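Rendthorpe Robotics Club: sorting task, gallery

Posted 30 May 2026

The Rendthorpe club spent this term on one manipulation task: picking the loose parts of a wooden puzzle board and placing them in three bowls by type. Fish go in one, number pieces in another, and the remaining blocks in a third. The arm is driven by teleoperation for the training runs and by the learned policy for the trials. Select a picture for the full-size version.

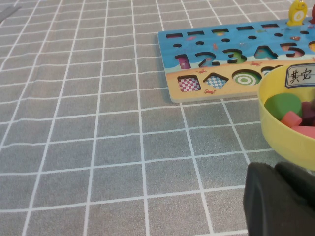
Wrist view. The 1 is in its slot; the yellow bowl, labelled 其它, holds blocks.
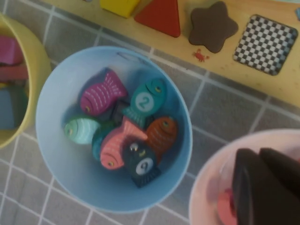

Wrist view over the fish bowl.

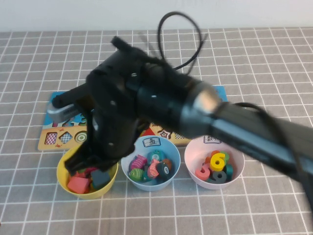
Side view, gripper in the yellow bowl. The labels on the other two read 鱼 (fish) and 数字 (numbers).

Puzzle board sorting, three bowls, Billus build.

Task notes

The board has rectangular slots and round holes along the blue part, number cutouts below them and shape cutouts in the sand. Parts vary in thickness and the fish are the least regular. A fish lying on its side presents a curved edge to the fingers, and a grasp across the body is more reliable than a grasp at the tail. Grasps at the tail accounted for most of the drops logged in May.

Number pieces are handled with the wrist turned to suit the stroke of the numeral. The 6 and the 9 are treated as separate classes in the label file. The fish carry numbers as well, on round labels, and the first version of the classifier sent several of them to the number bowl. The training set was relabelled by hand and the fault did not return.

Bowl colours are not used by the policy. Bowl positions are entered at the start of each session and checked against the grid on the cloth. The cloth must be pulled straight before the check, as a crease near the board shifts the squares enough to spoil the reading.

Data

The full set contains 537 recorded episodes. Of these, 369 were kept for training. The rest were rejected for one of the following faults:

Operator paused for longer than the limit
Part left the reachable area
Wrist and side video out of step
Bowl moved during the episode

Each episode is limited to 60 seconds. Every team member records a block of 20 episodes before handing over the controls, and the operator is noted in the log by number only.

Software

Recording and playback run on Ruseck, the club's own logging tool. Version two writes the joint positions and both video streams to a single file, which removed most of the timing faults found in the first batch. Training was carried out overnight on the school machine. The Billus build refers to the current arm, gripper and mount settings taken together; earlier results were obtained on a different mount and should not be compared with these.

Known faults

The forearm blocks part of the side view when the gripper is in the yellow bowl. The wrist view is used alone for that stage. The upper cable can catch if the elbow is raised too far, and the joint limit has been lowered to prevent it. Pieces stacked in a full bowl sometimes roll when a new one is released, so the release height has been reduced.

The same task will be entered for the Vidal Cup in the open sorting class. The rules for that class allow one practice run and do not allow changes to the policy between rounds. Teams should read the section on bowl placement before booking time on the arm.

Gallery pages for the earlier line-following and stacking projects are listed under Past Work.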